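Teaching by Hand working group, Uketti
Minutes, Thursday, 2.15 pm, Pavthorpe meeting room
Present: Boyang Kang (chair), Tomás Calado (minutes), four from Caldeira. Apologies from the Gakadholm office.

1. Last minutes
Agreed, with one change. Item 3 had said the hand-held gripper "is quicker than" remote control. Changed to "is said to be quicker than". No timings have been put before the group.

2. Demonstrations so far
BK reported 1166 demonstrations on the paper cup task, 481 of them kept after checking. TC asked what was wrong with the rest. BK said mostly bad tracking, and people moving faster than any arm could follow. TC said that keeping fewer than half was a poor return and that the figure sent to Caldeira had been the larger one. Caldeira confirmed this and were not pleased.
Action: BK to send both figures in future.

3. Hand-held or remote
Long discussion. BK's case is that a person holding the gripper can feel the cup give and will ease off. TC replied that the person feels it but asked where that goes in the recording. No clear answer. Caldeira would like the same task done by remote control on the arm before paying for more of either. BK thought this would cost three weeks. TC thought it should have been done in the first place.
Action: BK to cost a small remote control trial.

4. Place and people
Caldeira asked whether lived-in rooms are any better than a bare bench. BK believes so, as the arm will have to cope with clutter. TC noted that belief was all we had, and asked for one test with rooms held back from training. Agreed.
Action: TC to write up the test on one side of paper.

5. Any other business
Request for a second paper cup design turned down until item 2 is settled. Meeting closed 3.50 pm. Next meeting in November.

Attached to item 2: upturned paper cups on the ringed blue mat, with the hand-held gripper open in front of the middle one.

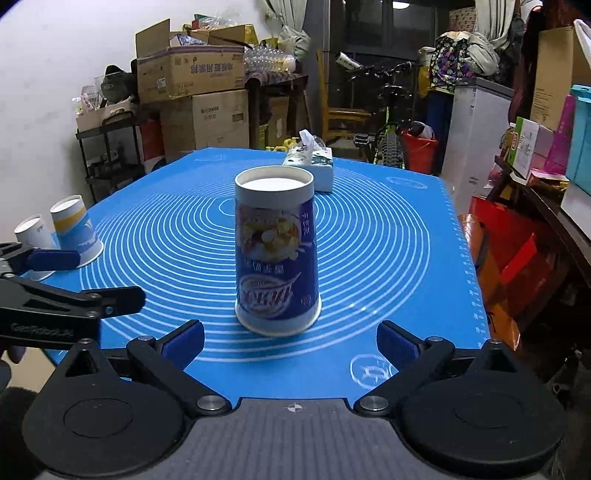 Page 3 of 4

Copies to all present and to Gakadholm. Corrections to TC before the next meeting, please.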